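We use cookies to make this site work and to see what gets read. By carrying on you agree to this. Manage choices

Pendberg Hall chairs off the floor for checks, back by January

14 October 2022

31 shares 2 comments

SKALLDEN - The white plastic chairs at Pendberg Hall are being pulled from use and looked over one at a time, after a leg gave way during a supper last month. No one hurt. One plate of stew lost, and a coat.

The hall owns 200 of the chairs, bought in one go when the old folding ones were sold off. They've been out for nearly everything since. Suppers, the seed swap, the school concert, two elections, a good many funerals. They also go outdoors in summer, and that may be part of the trouble. Plastic that sits in the sun gets brittle over the years, and the Pendberg chairs have had plenty of sun.

The check is simple enough. Chair gets turned over so the underside of the seat faces up. Then a look at each leg where it joins the seat, where the plastic thickens and where most of the weight goes. Then along the rim. Hairline cracks are what they're after, also any spot where the plastic has gone pale and chalky or gives under a thumb. A chair that passes gets a dot of green paint under the seat. A chair that doesn't goes out the side door and stays out. 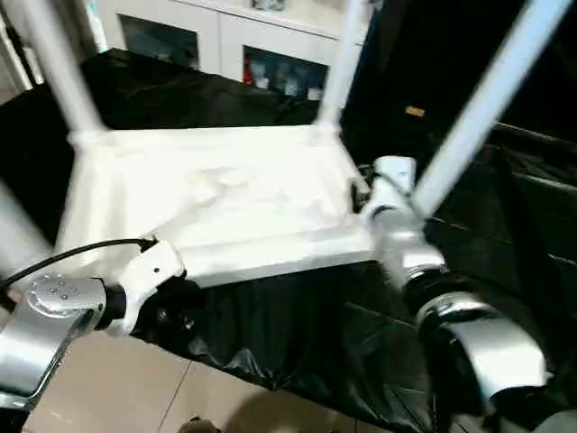 One of the white plastic chairs with its legs in the air and the underside of the seat showing.

By Thursday's print deadline we had been promised a full count and did not get one. What the hall would say is that 16 chairs have failed so far, most of them with cracks at a back leg. The stacks kept by the stage are finished. The ones in the long store are not, and those are the older looking ones, so expect the number to go up.

Cracks at the back leg are no great surprise to anyone who has watched a meeting there. People tip back. The hall put up a sign asking them not to, and the sign is still up, behind the coat rack.

Gluing is out. The hall asked Nic Aodha, the furniture repair shop on Dornen Road, whether the cracked chairs could be saved and was told no, not for sitting on. A glued joint might hold for a while, then go with someone in it. The shop did say a couple of the better ones would do as plant stands, and there has been some interest in that already. Ask at the hall desk. They'll be marked NOT FOR SITTING on the seat in large letters and the hall would like it to stay that way.

The rest of the failed chairs go to the recycling yard at Dornen, which takes rigid plastic but wants it clean. So they are being washed first, even the broken ones. Gum off, tape off, and the old row numbers, which were put on for a concert years ago in a marker that was meant to wash out and has not.

While the good chairs are upside down they're getting cleaned too. Warm water, dish soap, a stiff brush for the rougher parts of the underneath. No bleach - the hall tried it on one chair and thought it left the surface worse. The undersides are by all accounts grim. Dust packed into the ridges, candle wax, a raffle ticket stuck flat to one seat. (Pink, number no longer readable. The prize was presumably claimed.)

What it means if you have a booking:

Events with small numbers go ahead as normal. Checked chairs are stacked by the stage, green dot under the seat, and only those should be used. Please dont help yourself from the long store, even if it's unlocked.

Bigger events will be short of seats for a few weeks. The hall is asking groups to say ahead of time how many they need. The fall quilt show is fine, mostly standing. The choir evening is the tight one. Benches may be borrowed from the school for that, still being talked about, and anyone with a bad back should bring a cushion either way.

Outside hire is stopped for now. That covers garden parties, yard sales, graduation lunches, the lot. If you have hall chairs at home from a party in the summer, and the hall is fairly sure that some people do, bring them back. They need checking too. No questions and no charge.

Replacements are wanted by January, in time for the winter suppers. Whether they will match is another matter. The same chair is no longer made, or at least the supplier the hall used doesn't list it, and a close one turns out not to stack with the old ones. Mixed stacks lean. One idea is to keep the old white chairs for the main room and buy a different color for the back room so the two never get muddled. Green was mentioned. So was gray. A decision on that is due at the next open evening, along with the question of where the money comes from, which will likely take up more of the night.

There was some talk of going back to folding chairs. Anyone who ever pinched a finger in the old ones will have a view on that.

Stacking rules have changed as well. Stacks were getting tall enough that pulling one off the top meant a yank and often a drop, and a drop on one leg is as hard on a chair as anybody tipping back in it. Lower stacks from now on, and no dragging them across the floor by a leg. A new notice is going up by the store door. In front of the coat rack this time.

The main room stays open during the checks but the far end is taken up with the work, so use the street entrance and keep the side door clear for the chairs going out. Final numbers in a later edition, when we have them.

Get Skallden news by email. Sign up for our free newsletter - unsubscribe any time.

Share this story 31 shares 2 comments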